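Draltanley Soft Goods: Gripper Comparison Set

README, revision 5

Overview

This set holds recordings from hand-held gripper tools used on clothing and household fabrics. It was put together to compare two jaw types before choosing one for the Zanine arm. All recordings come from ordinary homes, on whatever surface was available, mostly beds and couches. No robot arm was used for the recordings in this release.

There are 556 episodes. An episode starts when the tool leaves its resting position and ends when the jaws open after the last placement. Most run for around 14 seconds. Folding episodes are longer.

Contents

episodes/ one folder per episode, with video, jaw opening and tool pose
notes/ operator notes, plain text, one file per session
calib/ lens and jaw calibration for each tool
splits/ the train and held-out lists
CHANGES the change log

Jaw opening is in millimetres. Pose is given as position in metres and orientation as a quaternion, scalar last. Timestamps are in seconds from the start of the episode. If you used revision 4, note that the quaternion order has changed and the old loader will read it without complaint.

Cameras

The video is wide-angle colour from a camera on the tool. Flat surfaces bulge toward the middle and the curvature is strong near the borders. We supply the video undistorted only on request. The lens files in calib/ are enough to do it yourself, and most of our own training runs used the original video.

Tasks

Pick: lift a single garment clear of the surface.
Transfer: move a garment from a pile to a marked spot.
Fold: bring one side of a garment over the other.
Hand-over: pass a garment from one tool to the other.

Garments include T-shirts, track pants, socks, tea towels and pillowcases. Colour was not controlled. Dark garments are over-represented, and fold labels on black fabric are less reliable than on light fabric. Where a garment is bunched in the jaws the label records one contact, even if several layers are held.

Patterned bedspreads were kept in the set on purpose. Openwork flowers with metallic thread give the tracker a lot of corners to hold on to, and they also give it bright spots that shift as the tool moves.
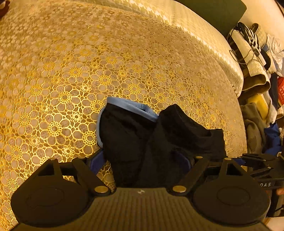 Gisela Pfeiffer disagreed with keeping the metallic covers in the training split. She wrote in the review notes that pose error on shiny fabric should be reported on its own line, and that averaging it with cotton sheets hides the sessions where tracking drifts. We have followed the second part of her comment. The evaluation script now prints a separate line for reflective surfaces, but the episodes stay in training.

Known problems

Pose drift. Some sessions lose tracking when both tools are close together over a plain sheet. These are flagged drift=1 in the episode header. Leave them out if you need accurate relative pose between the tools.

Thin fabric. The stiffer jaws, labelled type B, tend to slide off single layers of pillowcase. Failed grasps are kept and labelled as failures.

Missing audio. Sound was stripped before release. Any references to spoken cues in notes/ can be ignored.

Sync. The left and right tools can differ by up to 2 video frames. Use the offset in the header.

Privacy

Recordings with faces, mail or readable addresses were removed. Background clutter was left alone. If you find something that should have come out, send the episode number and we will withdraw it.

Licence and contact

Free for research and teaching. Commercial use needs written permission. Loader code was written by Mohsin Khattak and labels were checked by Slavica Živković. Send questions to Yvette Caron at the Monamthorpe lab, with the revision number in the subject line.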